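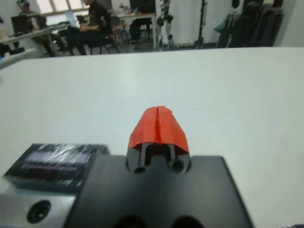
Seltelbridge Facilities and Office Systems Desk
Ticket: Label printer on the mezzanine skips every other label
Opened: Wednesday, September 13, 2023
Opened by: Cherry Mae Quiambao
Priority: Normal
Status: Closed, follow-up in October

Reported problem
The Hikomus label printer at packing bench 11 feeds one printed label and then one blank. It started during the morning run. Shipping labels and shelf labels both do it. The printer shows no error and the light stays green. The Obeidat order screen says every job went through.

Already tried by the bench: turning the printer off and on, new roll from the same carton, sending the job again from the other PC.

Log

9:40
Picked up the ticket. Asked Cherry Mae to hold the feed button and run a self-test page. The self-test printed on one label and skipped the next. The self-test doesn't use the PC, so that takes the order screen and the driver out of it.

10:05
Went up to the bench. Print quality is good, no faded bands. Opened the lid and checked the roll. It was seated right, with the guides snug on both sides. Ran a calibration from the front panel. The printer fed out five labels and stopped halfway across the last one. Ran it again, same result.

10:20
Cleaned the gap sensor with a dry swab. Some adhesive came off. Calibrated again. Now it stops at the gap, but still skips on a two-page job.

10:35
Checked the media settings on the printer itself. Label length was set to twice the length of the labels on the roll. Cherry Mae says the bench used the long Cutireck labels last week for the pallet job, and the length was changed for that. It was never set back. Print jobs from the order screen don't send a length, so the printer uses whatever is stored.

Set the length back, saved, powered off, waited, powered on. The setting was gone and the long value was back.

10:50
Saved it again, this time from the setup tool on the PC with the printer connected by USB. The panel menu has a separate "save to default" entry at the bottom that is easy to miss — picking "exit" only keeps the change until the next restart. After the USB save the right length survived two restarts.

11:15
Test run of 100 labels. No blanks. Sent a batch of 128 from the order screen, mixed shipping and shelf. All printed, none skipped. The last few were a hair low on the label, so I moved the top offset up one step and reprinted those.

Cause
Wrong stored label length, plus a dirty gap sensor. Either one can give blank labels.

Fix
Sensor cleaned, length corrected and saved to default, top offset adjusted.

Notes for the bench
After a job on the long labels, change the length back and use "save to default," then print a self-test. Don't use the metal scraper on the sensor. Swabs are in the drawer under the tape gun.
Roll stock at the bench is down to one carton of 2000. Reorder goes through purchasing, not this desk.

Follow-up
Check the sensor again in October. The platen roller has a flat spot near the left end — it isn't affecting print yet. Part not ordered.

Reply from Cherry Mae Quiambao, 2:10
Ran all the way through lunch with no blanks. OK to close. Can someone look at the bench 11 scale when they come back up? It takes a long time to settle on zero.

2:25
Closed. Scale needs its own ticket, please.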